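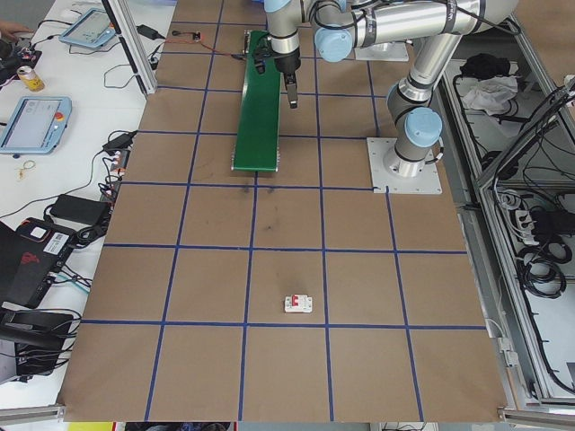 Lutari Color Words

A list of the everyday English words people use for colors, collected by mailed paper form and typed up by hand. Each row is one person's answer to one painted card. Released January 2022.

Contents

What is in the folder
How the answers were collected
Columns
Spelling and cleanup
Known problems
Uses we had in mind
Uses to avoid
License and citation
Contact

What is in the folder

answers.csv — the main table, one row per answer
cards.csv — the painted cards, with measured values
people.csv — what we know about the people who answered
words.csv — every distinct word or phrase, with a group label
form.txt — the wording of the paper form, front and back
notes/ — typing notes, mostly by Noemi Benavides

All tables are UTF-8 with a header row. Commas inside an answer are kept and the field is quoted. An empty field means the person left the line blank. The string "??" means that something was written and neither typist could read it. Please do not merge the two.

How the answers were collected

The card set has 200 cards. They were hand painted in matte house paint on heavy stock and cut to the size of a playing card. Hollis Ferreira mixed the paints, and Réka Kovács measured every card after it dried. The measured values are in cards.csv. Use those and not the paint recipe, which drifted.

Sets went out by mail in a flat envelope with the form, a pencil and a return label. Each person got 25 cards, drawn so that neighboring colors did not travel together. The form asked one thing: "What would you call this color if you were asking someone in the next room to bring you something that color?" There was a single ruled line for each answer. We did not offer a word list.

People were asked to look at the cards in daylight, near a window, and to write down the time of day. Most did. The time is in answers.csv as written, so you will find "after lunch" next to "2:15". We have not turned these into clock times.

The first mailing went to people who had signed up at the Grendlow county library. The second went to addresses from the Rasteck newsletter, which is mainly read by quilters and people who refinish furniture. This matters. Quilters have a lot of words for tan. The source of each person is marked in people.csv and we suggest you split on it before doing anything else.

Columns

answers.csv

person_id — matches people.csv
card_id — matches cards.csv
position — where the card sat in that person's stack, starting at 1
raw — the answer as written, with the person's own spelling
clean — the answer after the steps listed in the next section
time_written — free text
typist — NB or AP
second_read — yes if the form was read again by the other typist

cards.csv

card_id — a letter for the paint batch and a number
L, a, b — measured values, average of readings from three spots
batch_note — free text, often empty

people.csv

person_id
source — library or newsletter
age_band — under 30, 30 to 59, 60 and over, or blank
first_language — as written
works_with_color — yes, no or blank, self-reported
color_vision_note — free text, only if the person offered it

words.csv

word — a value found in the clean column
group — one of the broad groups (red, green, brown and so on) or "none"
head — the main color word in a phrase, so "dusty old green" has head "green"
modifier — everything else

Spelling and cleanup

The clean column was made from the raw column by hand and with a short script. The steps were:

1. Lowercase everything.
2. Fix clear misspellings ("turqoise", "burgandy"). Doubtful ones were left alone.
3. Change "grey" to "gray".
4. Drop "sort of", "kind of" and "-ish" into a separate flag in words.csv. The flag is called soft.
5. Keep brand and product names if the person used one as a color word, since that was the answer they gave.

"Teal", "aqua" and "turquoise" are kept apart. So are "tan", "beige", "khaki" and "kraft". A reader of an early draft asked us to fold these together. We would sooner leave it to you, and the group column gives you a quick way to do it.

Where a person wrote two words with a slash, as in "blue/green", the whole string stays in clean and the group is set by the first word. Where a person crossed out an answer and wrote another, only the second was typed. The crossed-out ones are in notes/ for the library forms. For the newsletter forms they were not kept, and we are sorry about that.

Gloss and surface

The cards are matte, and that is a real limit. People name shiny things differently. A highlight can pull an answer toward a lighter word, and the same paint under varnish gets "bottle green" or "emerald" where the flat card gets "green" or "dark green". The back of the form left a few lines for remarks, and several people said the cards were hard to name without knowing what the thing was.

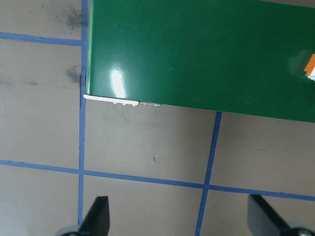
Glossy green with a bright glare spot; blue tape at left.

A glossy set was planned for April but the varnish yellowed the pale cards, so it is not in this release. Leilani Fitzsimmons has the test cards if anyone wants to borrow them. If it does come out later it will be a separate table with its own card numbers.

Known problems

Batch C was painted on a different stock. The white core shows at the cut edge and a few people named the edge as well as the face ("green with white"). These answers are typed as written. The head column ignores the white.

Some people put the cards in rainbow order before answering, even though the form asked them not to. You can often see it in the answers: "next blue", "bluer", "bluest". Those rows have group set but head is blank.

The forms with first_language other than English are too few to say much about. We kept them in.

Card B-17 was lost from several envelopes. Missing answers for it are blank and do not mean the person had no word.

The two typists did not agree on how to treat "off white". Amos Pruitt typed it as one word with a hyphen and Noemi typed it as two. The clean column has it with a hyphen. Raw still has both, so raw is not quite raw for that word.

A sample of 200 forms was read a second time. The rest were read once. If your work depends on rare words, filter on second_read or check the notes first.

Uses we had in mind

Picking plain color words for labels, paint charts, yarn lists and library catalogs. Comparing what hobby groups say with what everyone else says. Teaching a class on survey forms, including what went wrong with this one. Seeding a search tool so that "rust" also finds "burnt orange".

Uses to avoid

Please do not use the table to test anyone's color vision. The color_vision_note column is only there so that those rows can be set aside. Do not read the age bands as a sample of any town or county. And do not treat the most common answer for a card as its right name. Many cards split nearly evenly between two words.

Versions

1.0 had the library forms only.
1.1 added the newsletter forms and the soft flag.
1.2 is this one. It fixes swapped L and b values in batch D, found by Réka while she was checking something else. If you used batch D from 1.1, please run your numbers again.

License and citation

The tables are free to use and change with credit. The text of the form can be copied without asking. Cite as:

Ferreira, Kovács, Benavides and Pruitt. Lutari Color Words, version 1.2.

The print run of the card set was paid for by a grant from the Zeman Fund, capped at 1000 dollars. The fund had no say in the wording of the form.

Contact

Corrections go to Noemi Benavides, through the issues page. Include the person_id and card_id so we can pull the paper form. The forms are stored in boxes by mailing and then by person_id, so a lookup can take a week or two. Questions about the paints or the measured values should be marked for Hollis or Réka.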